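Home | Bedroom | Kitchen | Heating | Storage | Archive

Undanen slatted bed base, double: long-term review

Beathag Urquhart

The Undanen is a sprung-slat base sold to drop into an existing bed frame or to stand on its own legs. I bought the double in February, to replace a solid board base that had begun to bow along the centre join. The notes that follow cover assembly, load behaviour, noise and airflow, with a short comparison against the Cleltberg, which I used for two years in another house.

Construction

The base comes in two halves, each with its own row of slats, joined down the middle by a steel rail. The slats are curved birch laminate, held at each end in rubber-like caps that push on to studs in the side rail. The caps are the part most worth inspecting on delivery. Two of mine had moulding flash inside the socket, and the slat would not seat fully until I trimmed it with a craft knife.

The side rails are folded steel with a powder coat. Folds are clean, holes are deburred, and the coating reaches inside the bolt slots, where cheaper bases tend to be bare. The centre leg is adjustable by a threaded foot with 19 mm of travel. On a level floor this is plenty. On the sloping boards of my back bedroom it was just enough, with the foot wound almost to the end of its thread.

Assembly

Assembly took 90 minutes alone, of which a good part went on the slat caps. The instructions are drawings only. Step four shows the centre rail the wrong way up, and if you follow it the locating lugs face the floor. The supplied hex key is soft and rounded off before the last of the leg bolts was tight. Use your own.

Bolts should be left finger-tight until both halves are standing and joined. The slots have enough play to pull the base out of square if one half is tightened first -- mine came out visibly skewed on the first attempt and had to be slackened off again.

Load and deflection

With one person in the middle of one half, the slats dip evenly and recover at once. With two, the centre rail carries most of the load and stays straight. The weak spot is the last slat at the foot end, which sits further from its neighbour than the rest. Kneeling there to reach a window produces a distinct hollow. It has not cracked, but I would have liked one more slat.

Five slats at hip height have sliding tension collars. Moving them outwards stiffens the slat. The effect is real but small, and I stopped adjusting them after the first month. Heavier sleepers may get more from them than I did.
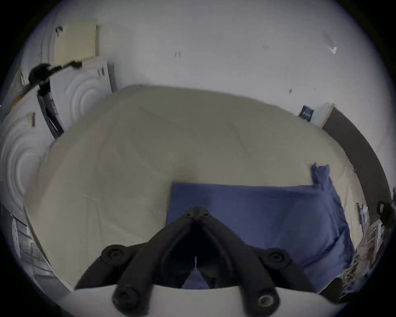

The bed, with a black hand-held gripper in front.

Noise

Silent for the first few weeks. After that a dry creak developed at the head end on the left, traced to the joint between the side rail and the corner bracket. A thin nylon washer on each side of the bracket cured it. The slats themselves make no sound against the caps, which is a clear improvement on the Cleltberg, where bare wood sits in a plastic channel and ticks with every turn.

Airflow and mattress wear

Gaps between slats are narrow enough for a foam mattress and wide enough to air it. The old board left a damp patch on the underside of the mattress each winter. I have turned the mattress twice since fitting the Undanen and found it dry both times, though I have not yet had a full cold season on it.

There is no retaining bar at the foot. On a smooth mattress cover this matters: mine crept towards the foot end until I put a strip of rubber mesh under it. The Toom base has a simple wire loop for the purpose, and the Undanen could do with the same.

Spares

Slats, caps and bolts are all sold singly. I ordered a pack of caps to see how the service worked, and they arrived in a padded envelope with the correct part number on the label. The centre rail is not available separately, so damage to it means a new half.

The rated load is 900 newtons per half according to the label inside the side rail. The leaflet gives no figure at all, and I would want it printed in both places.

Verdict

A well-made steel base let down by a poor hex key, one misdrawn step and a missing mattress stop. The first two cost an hour. The third costs a strip of mesh. I would choose it over the Cleltberg for noise alone. Buyers with a badly uneven floor should measure the drop at the centre before ordering, as the threaded foot has little in reserve.

Related reviews
Vonberg folding guest bed
Toom slatted base, single
Cleltberg double base: two years on
Mattress toppers for foam mattresses
Under-bed storage drawers on castors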